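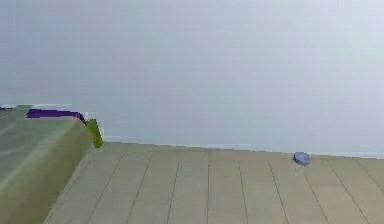
Floor pickup, rendered. Small blue object on planks, near the baseboard.

Povico User Forum > Mobile Manipulation > General
Thread: Household chores, are we there or not

gantry_left
Joined: November
Posts: 111

Our shop is split on this, so I am putting it here. Claim under discussion: picking stray items off a floor is a solved chore. My position is that it is solved for objects of one size class on a clear floor, and unsolved for everything else a house contains.

The blue thing by the baseboard is the favorable case. Flat floor, plain wall behind it, nothing next to it, color unlike the planks. If a policy misses that one I stop reading the log. The difficulty is height. A low, rounded item gives the fingers very little side to close on, and the wall limits the approach from behind. We ran 1416 simulated pickups on the Tosh planner with low items at varying distance from a wall. 111 failed, and most of those were within a hand width of the wall.

torque_limited
Posts: 1416

111 out of 1416 is under 8 percent. I have coworkers who miss the bin more often than that. What counts as a failure in your log? Dropped, never gripped, or timed out?

gantry_left

Never gripped or dropped before placement. Timeouts are logged separately and are not in the 111. I should have said so.

mill_and_lathe

Then the real number is worse. In a shop a timeout is a failure. If the cell at Ullisham sits there replanning while chips pile up under the saw, I walk over with a broom and the machine has done zero work. Post the timeouts.

gantry_left

Timeouts depend on the limit. Ours was set short to keep the batch moving. I don't have a clean figure at a realistic limit and won't post a bad one.

Second case, same argument from the other end:
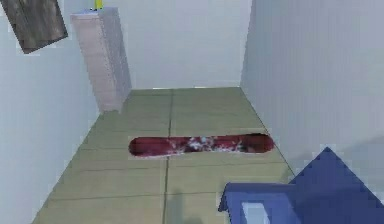
Red snowboard flat on tile, blue gripper at lower right.

Long, flat on the floor, rounded tips. A person gets fingers under one tip, tilts it up, takes it at the middle and stands it in a corner. Four motions, with the grip changing between them. A single parallel gripper needs an edge it can get under, then has to hold the load well off center while the far end drags. Getting the camera to find the board is easy. The regrasp is the part I have not seen done reliably.

torque_limited

Depends on the stance of the board. With camber there is a gap under the middle and you can come in from the long side. Full flat, I agree with you. Also you could just push it. Slide it to the wall and leave it there. Floor is clear, chore done.

mill_and_lathe

Pushing it against a wall is what my kids do. Not accepting that as done.

torque_limited

The floor cleaner only needs the middle of the room. Define the chore by what the next step requires.

sbrk0

Both of you are arguing about definitions. Three points.

Rendered friction is a single number per surface pair unless somebody did extra work. Real tile has grout lines, and a board edge catches on them. Any push result from sim needs to be repeated on hardware before I believe it.

Payload at full reach matters more than rated payload. Most light arms can lift a board at the wrist close in. Few can do it extended with the weight off to one side.

For a shop, 2 arms fix most of this. For a house, they double the price and nobody I know has the hallway for it.

gantry_left

Agreed on friction. Our hardware runs at Nudholm cover 7 objects, all small, all on vinyl. Nothing long. I can add a plank or a length of shelf to the set.

mill_and_lathe

Use four feet of angle iron. It comes off the saw here every day and somebody has to pick it up. If the arm can do that unattended through a shift I will change my vote. Current vote is no for the shop.

torque_limited

Yes for small items, with a person emptying the pile of rejects. That already saves bending over.

sbrk0

No for both, at the price. Ask again when the timeouts are in the table.

gantry_left

Rerunning with a longer limit. Will post failures and timeouts in separate columns, binned by distance to the wall. Angle iron goes on the hardware list after the shelf.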